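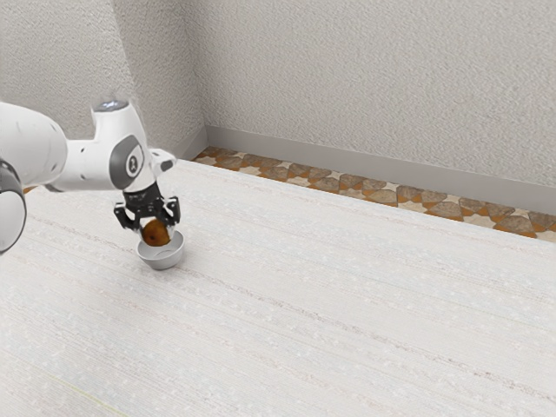
Last updated: August 20, 2018

Florkik sim cell - gripper drops item at bowl, run log still says PASS

Status: open
Reported by: Corerstead test desk
Build: Rissanen planner, May branch

Problem
Pick and place into the white bowl, brown round item. Ran 30 episodes overnight. 9 came back with the item on the table and the log marked PASS. Same scene file as Sarnbridge uses, they dont see it. Need this fixed before anybody trusts the numbers.

Tried so far
1. Restarted the sim, cleared cache. No change.
2. Raised grip force to 56. Still drops, and now the item jitters between the fingers right before release.
3. Dropped the release height so the item is down at the rim before the fingers open. Better, 2 misses in the next batch. Not a fix.
4. Reset item to the table, bowl off to the left of the gripper, stepped the grasp by hand. Fingers go down either side of it, no planner error, contact flags look normal.
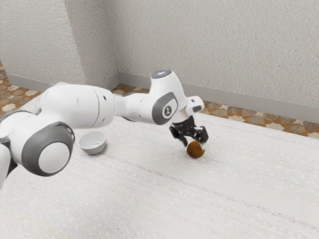
5. Swapped in the old collision mesh for the item. Waiting on results.

Notes
Success check only reads the gripper open flag, never the item position. Thats the false PASS, seperate bug from the drop - please split it out.
Do NOT push this build to the real arm. If it opens early there too we get parts on the floor.

Need from Sarnbridge: friction values and physics step size. Attach the file, not a screenshot.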